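工单编号:172
标题:三楼共享办公区网络打印队列反复挂起
提交部门:Prakomthorpe 办事处行政科
受理部门:信息服务台(Gernemitz)
经办人:Jérémie Moulin
复核人:Yannick Gaillard
优先级:中
状态:已关闭
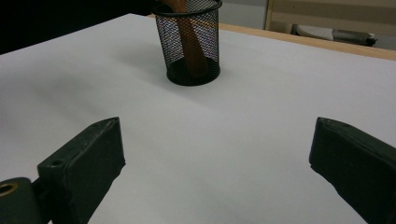
附图一:桌面及黑色网状笔筒。

一、问题描述

提交人反映,三楼共享办公区的网络打印队列 PKT-3F-02 多次进入挂起状态。用户发送打印任务后,客户端显示“正在后台处理”,随后任务停留在队列中,既不输出,也不报错。在设备面板上重启打印机后,队列可恢复一段时间,但同类现象会再次出现。

受影响的用户为行政科与合同科全体人员。两科均通过打印服务器提交任务,未使用直连方式。提交人另说明,扫描至邮箱及本机复印功能未受影响。

二、环境信息

打印服务器:位于 Gernemitz 机房,虚拟机,系统补丁为当期版本。
队列名称:PKT-3F-02
驱动程序:Tessier 通用驱动,由服务器统一下发。
身份验证与取件软件:Flerkero,刷卡取件模式。
网络接入:三楼配线间交换机,29 号端口。
地址分配方式:DHCP,未设保留。

三、处理记录

1. 服务台接单后远程登录打印服务器,查看后台处理程序服务,状态为正在运行。队列中积压任务 9 条,首条任务为合同科用户提交的 PDF 文件,状态为“正在删除”,但未能实际清除。

2. 停止后台处理程序服务,清空假脱机目录,重新启动服务。积压任务消失,测试页正常输出。通知提交人恢复使用,并请其在问题再次出现时保留现场,暂不重启设备。

3. 提交人来电,称队列再次挂起,设备未重启。经办人远程检查,从服务器向打印机地址发送 ping 请求,无响应。请提交人在设备面板上打印网络配置页,页面所示地址与服务器端口中登记的地址不一致。

4. 查询 DHCP 服务器日志,确认该设备在租约到期后取得了新的地址,原地址已分配给会议室的一台显示终端。服务器端口仍指向原地址,任务因而无法送达。此前用户重启设备后得以恢复,是由于当时原地址尚处于空闲状态,设备重新取得了同一地址。

5. 在 DHCP 服务器上为该设备建立地址保留,并将服务器端口更新为保留地址。重启设备网卡,确认取得的地址与保留记录一致。测试页正常输出。

6. 提交人反映,队列已不再挂起,但合同科个别 PDF 文件仍停留较长时间后才输出。经办人取得样本文件一份,在测试队列上复现。该文件嵌有大量扫描页,驱动程序在服务器端逐页转换,占用时间较长。

7. 将驱动程序的渲染位置由服务器端改为客户端,并停用“高级打印功能”选项。同一样本文件再次提交,输出时间恢复正常。合同科用户确认版面、页边距及双面设置均无变化。

8. 检查 Flerkero 取件软件的端口监视设置,发现 SNMP 状态查询处于启用状态,而设备端的 SNMP 团体名已在五月(May)例行安全调整中修改,两端不符。在此情况下,服务器可能将设备误判为脱机。经复核人同意,已将两端设置统一。

四、原因分析

本次故障由以下情况叠加造成。

主要原因为打印机未设地址保留,租约变更后服务器端口未随之更新。该设备由旧队列迁移而来,迁移时沿用了动态地址,迁移核对表中未列入地址保留一项。

次要原因为 SNMP 团体名不一致,以及大型 PDF 文件在服务器端转换耗时过长。后者本身不会导致队列挂起,但延长了故障表现,增加了初期判断的难度。

五、给用户的说明

各科室人员如再次遇到任务停留在队列中的情况,请按下列步骤办理:

(1)在客户端打开打印队列,记录首条任务的文件名及状态文字。
(2)在设备面板上查看网络状态,记录所示地址。
(3)将上述信息连同出现问题的时间报送服务台,并注明本工单编号。
(4)在服务台答复之前,请勿重复提交同一文件,亦请勿拔除设备电源或网线。

刷卡后设备提示“无待取任务”的,属取件软件问题,请另行提交工单,类别选择“身份验证与取件”。

六、后续事项

Gernemitz 服务台负责核查 Prakomthorpe 办事处其余 3 台网络打印机的地址设置,逐台建立保留记录。核查结果登记于设备台账,不再另行通知各科室。

打印机迁移核对表增加“地址保留”及“SNMP 设置核对”两项,由 Yannick Gaillard 修订并发布。

驱动程序渲染位置的调整目前仅适用于 PKT-3F-02。其他队列如有类似需求,由所在部门提出申请,经服务台测试后实施。

七、关闭意见

提交人确认,观察期内队列未再挂起,合同科大型文件输出正常,同意关闭工单。复核人核对处理记录与设备台账,两者一致,准予关闭。

关闭日期:22/01/2020
关闭代码:已解决(配置变更)
如问题再次出现,请在原工单下申请重新开启,无须新建。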